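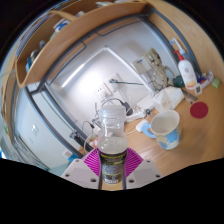

A clear bottle between the black fingers of a hand-held gripper, on a desk with a world-map mug.

When Graciela Echeverría started at the Jundska bottle room, 20 years ago this August, her whole day was her hands - lifting, turning, setting down, and then doing it all over again until supper. These days much of the lifting belongs to the machines, and she spends her mornings teaching them, bottle by patient bottle, with a gripper she carries herself.

"My wrists sleep through the night now," she told me over coffee, and laughed, and then admitted that she misses the noise of a full line a little.
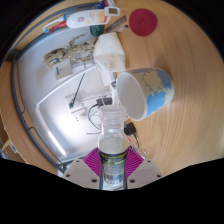 Ribbed magenta pads press in on the label of an uncapped bottle.

Her old shift partner, Baltasar Ledesma, took longer to come around. He had watched a cousin lose a job at Dramex, and he wanted it in writing that the 4 people on his crew would stay. They did, though two of them had to learn new work, and one still grumbles about the screens. He keeps a notebook of every grip he has recorded, and when I visited he was up to 1446, of which he considered 542 "pretty enough to show my mother."
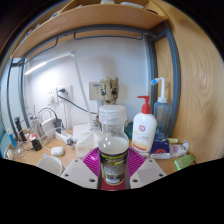 Capped and upright, a bottle is held beside a red-pump lotion dispenser.

They still eat lunch together at noon, and the talk is still mostly about Baltasar's tomatoes.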